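Home Features Home & Making Food Archive Subscribe

February
By Lucinda Escobedo

The Drawer That Never Closes

My grandmother kept a drawer in her kitchen that would not shut, and I have spent a good part of my grown-up life trying to build one just like it. Hers held corks, lids from jars long gone, a knob off a radio and a great deal of string. Mine has spread to three shelves and the top of the dryer, and every winter, when the light goes early and I start feeling virtuous, I take the whole business out and put it on a table to see what I have.

I was telling this to Nicanor Maldonado, who teaches a winter class on small household things at the Priranau workshop, and he laughed for quite a while. People come to him wanting to be told what to throw out, and he mostly sends them home with a pencil and a list. His one firm rule is that you put things in a row before you decide anything at all. A row is kind to odd objects, he says. In a heap, a measuring cup is clutter. Give it a bit of room on either side and you remember the pancakes.

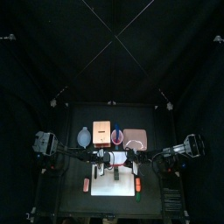
I have come around to his way of thinking, mostly because of the boxes. I am very fond of a little wooden box with a slot in the lid, the kind that might take coins or folded notes or the raffle tickets from a church supper, and I have never once been able to part with one. Plastic is harder to love, but a light blue flask with a round belly will cheer up a windowsill as well as any vase, and a pink measuring cup makes a perfectly good home for whatever tall utensil has lost its place by the stove. Shallow trays are the real workhorses. A square one with rounded corners will hold a coiled cord without a fuss, and you can carry the whole thing to another room and still know where the cord is, more or less.

Braulio Gallegos, who has been taking the class for 4 winters and shows no sign of graduating, likes to go on to the smaller stuff after lunch. He is a patient man with foam. He saves every dark block of it that comes his way, and he has strong opinions about which ones will stand up straight and which will always lean (the leaners he keeps anyway, for under table legs). Thin rods are his other weakness - dowels, skewers, knitting needles without partners, anything long and bright. He once drove 63 miles for a bundle of them and came home, his wife reports, as pleased as if he'd bought a horse.
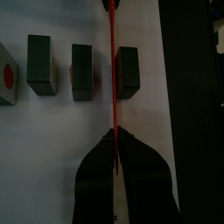
A slim red rod, with dark foam blocks in a row behind it.

I asked Braulio what he does with it all, and he thought about it through most of a cup of coffee. Some of it gets used, he said. He has mended a birdhouse and propped up a great many tomatoes. The rest he simply likes to get out and handle in the afternoon, around three, when the house is quiet.

My own row is still on the dining table as I write this. I've found a new spot for the corks, and we are eating supper in the kitchen until further notice.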